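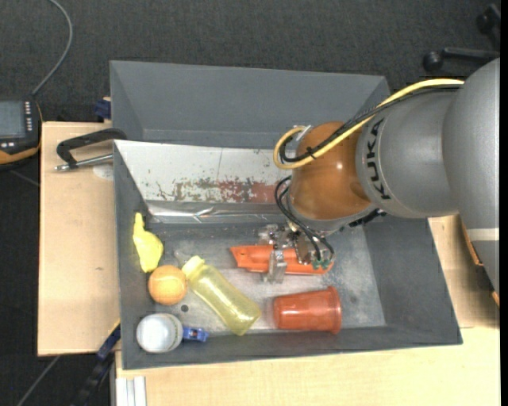
Mixed bins: what one open container does to its contents

Speaker notes, stock handling session, 16 Nov 2018

Slide 1. Opening

Leave the slide up while people sit down. Start with the bin. Grey, open at the top, assorted contents, no dividers. Point out the cup and the bottle first, as most of the talk is about those two shapes. The cup is on its side, narrow base to the left, rim to the right. The bottle lies diagonally with its rounded base close to the front wall.

Say what the talk covers: how unlike items settle in a shared bin, what that does to finding and removing them, and when to split the bin. Purchasing and labelling are in the Cindon session.

Slide 2. Terms

Mixed bin: one container, two or more item types, no internal walls.
Lie: the position an item takes up once it has been put down and let go.
Cover: the share of an item hidden by other items when viewed from directly overhead.

Ask whether anyone's site uses "tote" for the same thing. Carry on with "bin" whatever the answer.

Slide 3. Tapered and round items

A tapered cup on its side rolls in a curve, towards its narrow end. In a flat-bottomed bin it stops against a wall or another item. A bottle rolls straight and stops the same way. Neither has a reliable lie in open floor space.

Translucent items are a separate problem. The far side shows through the near side, and highlights move when the viewer moves. Refer back to the ridges and reflections on the yellow bottle. Its cap is opaque and much easier to find by eye than the body.

Slide 4. Soft items

Soft items take the shape of whatever they rest against. Their outline changes each time they are put down, so a reference photo of the item is of limited use. Colour is the better cue. The bright yellow item near the left wall on slide 1 has no regular outline but separates well from the grey.

Do not put soft items in first. They end up underneath and lift one end of anything rigid placed on top.

Slide 5. Colour

A neutral bin is preferred for coloured goods. The weak case is two items of neighbouring colour in contact. Slide 1 again: bright orange item, red-orange cup directly below it. The pair can be told apart, but more slowly than either against bare floor.

Slide 6. Results from the Sillico store

The Sillico stores team logged 1,679 removals from mixed bins, starting in January. Of these, 70 needed another item moved first. In 53 of the 70, the item in the way was a bottle or a cup. No item was damaged. The log does not record time per removal, so make no claim about speed.

If asked: the Matić layout was not in use during the log.

Slide 7. When to split

Split the bin if round items cover the floor from wall to wall.
Split if soft and rigid items are both present and the soft ones are wanted more often.
Leave it alone if every item shows some part of itself from above.

Grukon dividers fit the deeper bins only. Check the depth before ordering.

Slide 8. Questions

Return to slide 1. Allow ten minutes. Paper copies of the removal log are on the side table.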